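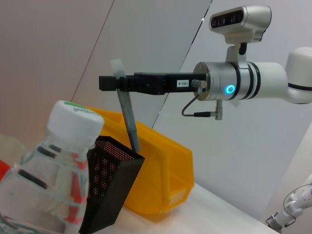 Für welche Straßen ist die Geschwindigkeitsanzeige Stornance vorgesehen?

Die Anzeigetafel ist für Ortseinfahrten, Schulwege, Baustellenzufahrten und Landstraßen mit einer zulässigen Höchstgeschwindigkeit bis 100 km/h ausgelegt. Für den Einsatz auf Autobahnen ist sie nicht bestimmt.

Stornance — Mobile Geschwindigkeitsanzeige für Kommunen

Die Stornance zeigt herannahenden Fahrzeugen die gefahrene Geschwindigkeit an und zeichnet die Messwerte ohne Bezug zum Kennzeichen auf. Kommunale Auftraggeber setzen sie vor allem an Unfallhäufungsstellen und in Straßenabschnitten ein, aus denen Beschwerden der Anwohnerschaft vorliegen. Die Ziffern sind bei Tageslicht aus fast 100 Metern lesbar. Die Helligkeit wird über einen Umgebungssensor geregelt und bei Dunkelheit abgesenkt.

Die Aufzeichnung dient ausschließlich der Verkehrsstatistik. Eine Ahndung von Verstößen ist mit dem Gerät nicht zulässig.
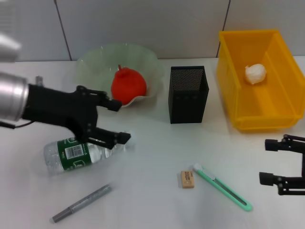
Im Akkubetrieb arbeitet die Anzeige bis zu 28 Tage ohne Nachladen, abhängig von Verkehrsstärke und Temperatur. Wird das Solarmodul Dendness angeschlossen, entfällt der Akkuwechsel in den Sommermonaten in der Regel vollständig. Das Modul wird oberhalb der Tafel am selben Mast befestigt und ist gesondert zu bestellen.

Die Montage erfolgt mit zwei Schellen an vorhandenen Rohrpfosten. Vor der Aufstellung im öffentlichen Verkehrsraum ist die Zustimmung der zuständigen Straßenverkehrsbehörde einzuholen.

Lieferumfang
Anzeigetafel mit Radarsensor
Akku und Ladegerät
Zwei Mastschellen mit Sicherheitsschloss
Auswertesoftware Tresovska (Einzelplatzlizenz)
Bedienungsanleitung in deutscher Sprache

Preis: 1.049 Euro zuzüglich Umsatzsteuer und Versand
Preisstand: August 2026

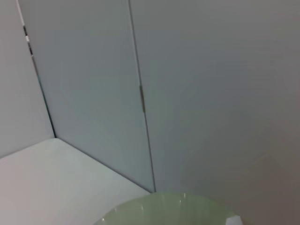 Die Messdaten werden über eine verschlüsselte Funkverbindung vor Ort ausgelesen. Tresovska erstellt daraus Tagesganglinien und Auswertungen nach Fahrtrichtung, die als Tabelle oder als Bericht für den Verkehrsausschuss ausgegeben werden können. Der interne Speicher fasst 400 Tagesdatensätze; danach werden die ältesten Einträge überschrieben.

Wartung und Instandsetzung übernimmt die Firma Väisänen als Hersteller. Zur Einsendung ist vorab eine Servicenummer anzufordern — Geräte ohne Servicenummer werden nicht angenommen. Ersatzakkus und Schellen für abweichende Mastdurchmesser sind auf Anfrage erhältlich.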